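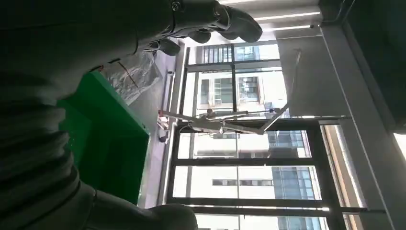

What is Prernisel, in plain words?
Prernisel is my way of teaching a robot hand to tell when its own view has gone bad. The policy that moves the arm gets its pictures from a small camera at the wrist, and that camera spends a lot of its life looking at useless stuff. Swing the arm toward a big window and you get bright glass, the buildings across the way, ceiling lights, and the fingers gone dark against all of it. A plain policy treats that view like any other and keeps going with full confidence! Mine gives every view a trust score first, and a low score makes the arm slow down and lean on its joint readings until the picture gets better.

So is it a new policy?
Nope, it's an add-on. I trained a small network that sits in front of whatever policy you already have. If you like your policy, keep it.

How much data did you use?
3637 short clips from the wrist camera, recorded across 248 sessions. I marked each clip by whether the policy's next move agreed with the move a person made from the same spot (that labeling took most of May, and I would not do it by hand again).

Did it help?
Yes, mostly. I ran 266 test grasps with the lights and blinds changed between batches. The plain policy missed 51 of them. With the trust score on, the misses dropped to a bit under half of that. The gain is nearly all in backlit views. In soft, even light you won't notice any difference, except that the arm is a touch slower.

Why not just close the blinds?
I get this one a lot! Sure, close them if you can. I wanted something that would still work at the Tuvwood site, where there aren't any.

Does the hand blocking the view count as a bad view?
Not by itself. Curled fingers in the picture are normal, and the network sees them all the time. What hurts is when the fingers are so dark that their edges melt into the arm behind them. My first version got this wrong and marked down every view with a finger in it, so the arm crawled through every single grasp. Painful to watch.

Can I run it on my own arm?
Probably, if you have a wrist camera and can read your joints. I've tried it on two arms so far, the one here and the one at Quintero. You'll need to collect some clips of your own, because the score learned on one hand doesn't carry over well to another shape.

What's Turnolia, then?
The older version, which only looked at overall brightness. Please don't use it. The download is still up so people can repeat the old results.

Last updated October 29, 2022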